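About Trevilau

We write the software that sits between what a robot sees and what its hands do next. Perception, planning, a bit of control, and the tools that let a person on the other side of a desk figure out why something went wrong at two in the morning. We love this work, and we hope this page gives you a fair idea of what it's like from the inside.

How we got here

Trevilau started as a side project called Gondal, a small program that drew a planned arm motion next to the motion that really took place. Baldur Ladefoged wrote the first version because he was tired of scrolling through joint angles in a text file. (He still has the text file. It is very long.) Other people began asking for it, then asking if it could show contact forces, then asking if it could also do the planning part, please. By February of the second year there was a desk, a lease and a door with our name taped to it.

Gondal is still here. It has been rewritten twice and the colors are better, but you can still scrub back and forth through a motion with the arrow keys, and that is still the thing people like most about it.

What we make

Wanavham is our planner for everyday furniture and containers: drawers, lids, cabinet doors, bins that slide, bins that are supposed to slide. It takes a rough idea of what moves and along which line, and builds a motion that keeps checking itself while the hand is in contact. If a drawer turns out stiffer than expected, the plan bends a little and carries on. If it turns out to be locked, the plan stops and says so in words a person can read.

Stasovmont is the perception side. It looks for the parts of a thing you can grab, push or pull, and it guesses how they move -- a hinge, a slide, a twist. It also keeps track of what's inside once something is open, which sounds easy until you have small round things packed side by side and half of them are hidden by the front edge. We have 167 furniture models in our test set right now, and each one has taught us something we'd have preferred to know earlier!

Both talk to Gondal, so when a run goes badly you can see what the cameras saw, what Stasovmont believed, and what Wanavham decided, all on one timeline.

Drawers, and why we keep talking about them

A drawer has one direction it wants to go, and it will punish you for being slightly off. Push on the left side only and it jams. Push too high and the whole unit rocks. People solve this without thinking, often with both hands flat on the front panel, and we spend a lot of time studying exactly that: where the palms go, how far apart they sit, what the fingers do at the rim. Small desktop drawer units are a favorite of ours, full of coffee capsules more often than not.

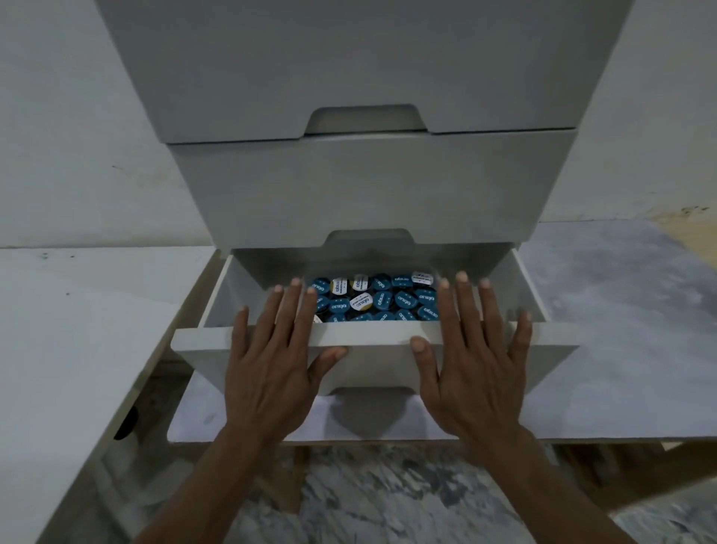 Does a two-handed push need two separate plans?

Wanavham treats it as one plan with two contact points. The drawer's path is worked out first, and each hand is then given a place on the panel and a share of the force. If one side starts to lag, the shares shift toward it on the next control step. You can ask for separate plans if your arms run on different controllers, but you'll give up some smoothness.

How we work

We test in simulation a lot, and on real objects more than is probably convenient. A change to the contact code has to get through almost 700 recorded runs before it is merged, and then it goes to whoever has the bench that afternoon. We write down what we saw in plain sentences. "Slid fine, then caught near the end" has helped us fix more bugs than most of our charts, though we do love the charts.

We read each other's code out loud once in a while. It's a bit awkward the first time -- you find out how many of your variables are called "tmp" -- and then it gets to be pretty fun.

Releases go out when they're ready, with notes written by the person who did the work. The notes list known problems at the top. If your door handle is on that list, we'd like to hear from you anyway, especially if you can send a log.

Who we work with

Mostly small labs and product teams who already have an arm and a camera and want to get to the interesting part sooner. Some use all 3 of our packages, and plenty use only Gondal, and we're happy either way. Students can use everything for coursework at no cost. Write to us from your school address and we'll set you up.

Coming to say hello

If you're nearby, come and see what's on the bench. Bring an awkward container if you have one! We're always short of good tins with tight lids, and Baldur will want to try it before you've got your coat off.

Page last updated 23/07/2022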